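Video Recording Basics, Handout 4: Exposure on White Backgrounds
Instructor: Lakmal Gunawardena
Lab: Lambros Liapis, Vokunum building

1. Metering

A camcorder in automatic mode averages the brightness of what it sees and sets exposure so that the result is a middle gray. A white wall or tabletop that fills most of the view is therefore recorded too dark. Correct with the exposure compensation control, usually between +1 and +1.5 stops. Check the histogram after each change. The white area should sit near the right side without touching it.

2. Shutter and gain

Under mains lighting, start at 1/60 in 60 Hz regions and 1/50 in 50 Hz regions. A shutter speed of 1/1000 will freeze motion but costs four stops compared with 1/60. Gain can recover the loss, at the price of noise in the shadows. For the lab exercise, keep ISO at 500 or below.

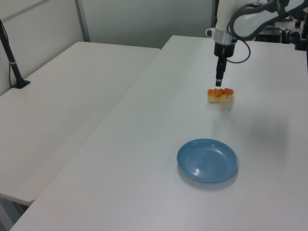
White tabletop, fixed camera. 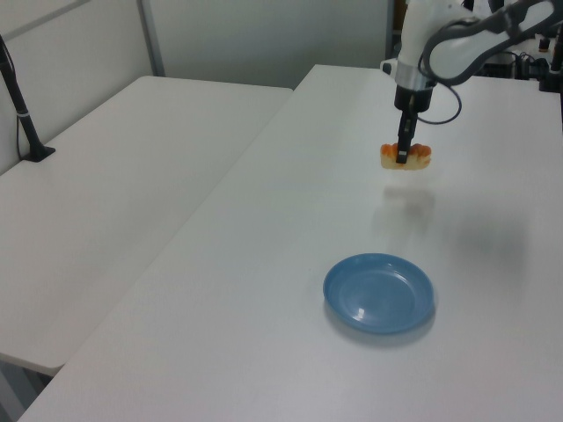 Why does the footage get darker when a white sheet is placed in view?
The meter reads the extra brightness and closes the iris or lowers the gain to compensate. Lock exposure before the sheet goes in and the level will hold.

3. White balance

Set white balance manually from a gray card under the working lights. Automatic white balance drifts when a large colored object enters the view. Repeat the reading if any lamp is moved or dimmed.

4. Zebra levels

Set zebra to 95 percent. Stripes on small reflections are acceptable. Stripes over a broad surface mean detail is being lost, and it can't be restored in editing. On 8-bit recordings, values run from 0 to 255, and level 127 is close to the midpoint.

5. Exercise

Record three clips of the same setup: automatic, compensated, and fully manual. Load them in Bratard and compare the waveforms. Note the shutter, iris and gain for each clip. Clips go in the Dravness folder, one subfolder per pair.

Reading: course pack, section on reflected light.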